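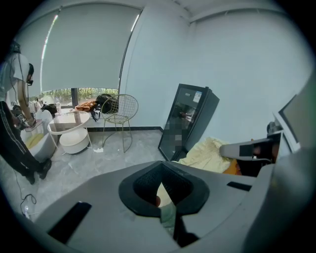
Quiénes somos

Brondis es una empresa pequeña dedicada a amueblar y equipar salas de espera, vestíbulos y habitaciones de paso. Trabajamos con muebles ligeros: mesas auxiliares, sillas de alambre, pedestales, espejos de pie y estores enrollables. No hacemos cocinas ni armarios a medida.

La empresa la fundó Khrystyna-Mariia Panasiuk, que venía de llevar el almacén de una tienda de decoración y sigue encargándose de las compras. Hoy somos 8 personas entre taller, reparto y oficina.

Qué hacemos

El grueso del trabajo es el alquiler por temporadas. El cliente nos manda las medidas de la sala y unas fotos, nosotros proponemos una distribución y, si se aprueba, llevamos los muebles, los montamos y los recogemos al terminar el plazo. El alquiler mínimo es de dos meses. También vendemos piezas sueltas, nuevas o retiradas de alquiler, con su estado indicado en la ficha.

En catálogo tenemos 190 referencias, agrupadas en dos líneas:

Cele. Mesas redondas y asientos metálicos. Las mesas se sirven con tapa de cristal o sin ella. Las sillas de malla de alambre van en dorado, blanco y negro, con cojín opcional.

Dudix. Espejos, pedestales y complementos de pared. Los espejos grandes pueden ir apoyados o fijados con escuadras. En locales abiertos al público los entregamos siempre fijados.

La sala de muestras

La sala de muestras es una habitación corriente, de paredes gris azulado y suelo gris con dibujo de mármol. Junto a la ventana hay una repisa blanca baja, y delante una mesita redonda blanca con tapa de cristal y una silla dorada de malla. El espejo alto de marco negro está apoyado en la pared. La ventana lleva un estor gris claro y da a la vegetación de fuera.

La repisa la usamos todos para dejar mochilas, bolsas y botellas de agua, y lo mismo hacen las visitas. De ahí salió una norma que aplicamos a nuestros proyectos: en cualquier sala donde la gente espere se reserva una superficie baja y libre para dejar cosas. Si no la hay, las bolsas acaban en las sillas y se pierden asientos.

La distribución de la sala cambia varias veces al año. Las piezas que hay en ella se pueden probar, mover y medir. Si alguien quiere ver una referencia concreta, conviene avisar antes para que la traigamos del almacén.

Almacén y reparto

El almacén está en el polígono Skavcombe, en la nave 4. Allí se revisan los muebles cuando vuelven de un alquiler: se aprietan las uniones, se limpian los cristales y se retocan los golpes de pintura. Los cristales viajan aparte, en cajas con separadores, y se colocan en destino. Las patas finas se protegen una a una.

Repartimos con furgoneta propia. El montaje está incluido en el alquiler y se cobra aparte en las ventas. Retiramos los embalajes el mismo día.

Visitas y contacto

La sala se visita con cita previa, por la mañana. En mayo cerramos unos días para hacer inventario y durante ese tiempo solo atendemos incidencias de clientes con alquiler en curso.

Para pedir presupuesto necesitamos el ancho y el largo de la sala, la posición de puertas y ventanas, el número de asientos y las fechas de entrega y recogida. El formulario está en la página de contacto.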